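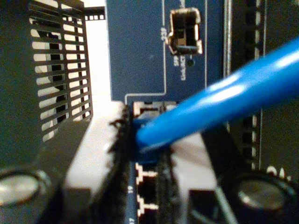
I went to the Sodmont lab expecting to be wowed by a robot arm, and I spent most of the morning talking about plugs! The team there has been teaching a robot to push network cables into racks, a job I'm pretty bad at myself. Their method, which they call Hesilon, lets the arm feel its way in - it nudges, senses the push back, shifts a touch and tries again. You can see why looking alone won't do. Once a blue cable is seated, its boot sits down in a narrow channel with black fringed strips on both sides and white plastic crowding in, so a camera gets very little to go on.

So they practised, and practised. After more than 3,000 tries on a test rack at Bivside, the arm was getting the plug home 90 times in 100, usually within 8 seconds. Using the camera by itself, it managed 20. I had a go too (slower, with some muttering). Next up is the Chowdhury rack, which is packed even tighter, and they hope to start on it in March.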